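The bus to Gilldale left at 7, and by the time she reached the hall the folding had started. Everything from the house in Cenddale had come over on Sunday. Her aunt had kept 800 pieces of cloth, maybe more, and had never labeled one.

She took off her coat and asked where to begin. "Anywhere," her mother said. So she began with the orange.
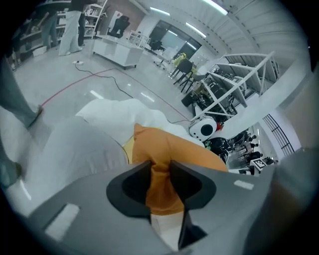

Photo: Prajapati / Tokunberg

She knew the orange one. It used to hang in the kitchen doorway, and you had to push through it to get to the stove. The big white one she didn't know. It could have been a sheet or a tablecloth.

"Keep or give?" her mother asked.

"Give the white," she said. She folded the orange in half, then in half again, and put it in her bag beside her lunch.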